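The Long Way Round to Kadthorpe

By Faustine Hamel

The bus from the station drops you outside the swimming baths, and from there it is a ten-minute walk uphill to the sports hall, past a row of garages and a chip shop that opens when it feels like it. I mention the hill because everybody who plays for Kadthorpe mentions the hill. Visiting teams complain about it. The home players, who have been walking up it with kit bags on their shoulders since they were twelve or thirteen, will tell you it is worth four points a night.

I had come to see a basketball club that has no business being where it is. Kadthorpe is a small town with a big hall, built in more hopeful days when the council thought it might get a trade fair, and for years the hall was used for badminton, dog shows and the occasional wedding with too few guests. Then the Arnaud works closed its social club, the basketball side that had played there needed a floor, and the hall had one going spare. It holds 1,154 people if you count the bench by the fire door, and last season it was full for the final two home games, which had never happened for anything, dog shows included.

The person most people want to talk about is Amparo Valcárcel. She is the head coach, she came here from Valencia by way of a teaching job, and she has a voice that could bring down plaster. On the evening I first met her she was using it on a very tall young man who had drifted out of position for the third time.

"I am not angry," she told me afterwards, sitting on the bottom row of seats with her shoes off. "When I am angry I go quiet. They know this. If I am shouting, everybody is happy, it is a normal Tuesday."

Her team plays fast, faster than they have any right to given how few of them there are. She took over a squad that walked the ball up the floor and waited for something to turn up, and she spent her first month banning the dribble altogether in practice. They passed and they ran, and if anyone put the ball on the floor the whole lot of them went to the baseline and back. Gaëtan Lebrun, who was already captain by then and thought he knew a thing or two, remembers it with a shudder.

"I was thirty-one," he says. "I had a bad knee and a mortgage. And there's this woman making me run because a lad half my age had bounced a ball."

He is thirty-four now, the knee is no better, and he has just had the best season of his life. Lebrun was never the sort of guard who got his name in the paper. He is a bit square, a bit slow off the mark, and he shoots with his elbow sticking out like a man trying to get through a crowded pub with two pints. But he sees the pass before the pass is there, and in a team where everyone is running, that turns out to be the most useful thing in the world. In the spring, away at Hunetti, he scored 29 points, which he insists was an accident caused by other people missing.

I asked him whether he had ever thought of leaving, in the lean years, when there were more people on the court than in the seats. He thought about it for so long that I wondered if he had heard me. Then he said that his daughter liked the vending machine, and went off to ice his knee.

On my second visit I went round to Lebrun's for Sunday lunch, partly because he had asked me and partly because half the squad seems to end up there anyway and it struck me as the easiest way to catch them sitting down. The talk began with the zone defence and got on, by slow degrees, to who had borrowed whose car. Sang-wook Seol, the tall young man from practice, spent a good part of the afternoon on the phone to his mother and came back to the table each time with a fresh piece of advice about his footwork. She played a bit herself, and she watches every game on a laptop in her kitchen, however late it is.

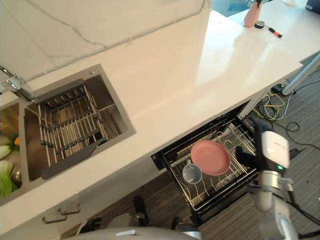
The boy in the middle

Seol is the reason the bigger clubs have started sending people up the hill. He is twenty-one, he arrived on a student exchange to study civil engineering, and he found the club by following the noise. He had played at school, as a forward, and not all that seriously. Valcárcel took one look at the length of his arms and put him at centre, where he spent his first season fouling out with great politeness.

"He used to say sorry," says Mimoza Stojanović, the assistant coach. "To the man he had fouled, then to the referee, then to me. By the time he had finished saying sorry the other side had taken both free throws."

Stojanović works with the big players, and she has given Seol more of her time than she probably has to give. She played in the post herself for a long while, until her back put a stop to it, and she has a great fondness for the unglamorous parts of the job: the screen set at the proper angle, the backside planted in front of a bigger man, the hands kept up when the arms are screaming. She and Seol stay behind after practice, most nights, until somebody comes and turns half the lights off. Over the summer they set themselves a target of 1,000 hook shots a week, left hand only, and they kept it up all through August, when the hall was like a greenhouse and everyone with any sense was at the seaside.

It has changed him. He is still polite, but he now waits until after the final buzzer. In the last home game of the season, against Dristness, with Kadthorpe a point behind and the noise in the hall so thick you could have leaned on it, he caught the ball with his back to the basket, turned over the wrong shoulder and put up a left-handed hook that sat on the rim for what felt like a fortnight before it dropped. Kadthorpe won by a single point. I am told that grown men embraced the mascot.

Will he stay? It's the question everyone in town asks, usually before they have asked you whether you take sugar. He has a year of his degree left, and he says he intends to finish it. He has had offers, and he is open about that too. Valcárcel doesn't want him held back for the sake of a nice story.

"If he is ready, he goes," she says. "I will drive him to the airport. I will cry on the way home, and then on Monday we practise."

Up the hill again

The new season is nearly on them. When I went back for the last time, the floor had been sanded and sealed, and there was a strong smell of varnish. The fixture list was pinned up by the door, with the trip to Dristness ringed in red by somebody who plainly has a score to settle. Two of last year's bench have moved away for work, and there are some new faces, very young, already with the slightly hunted look that comes of being told not to dribble.

Lebrun was there early, stretching on a mat by the radiators and groaning so loudly that one of the youngsters went over to see if he was all right. He has promised his wife that this will be his last season. He made her the same promise last year, he says, and she was very good about it.

Seol came in with his headphones round his neck and went straight to the far basket, where Stojanović was waiting with a bag of balls. Left hand, left hand, left hand. Valcárcel watched them for a minute or so from the doorway, shoes on this time, then blew her whistle and started to shout, and I found myself a seat on the bench by the fire door.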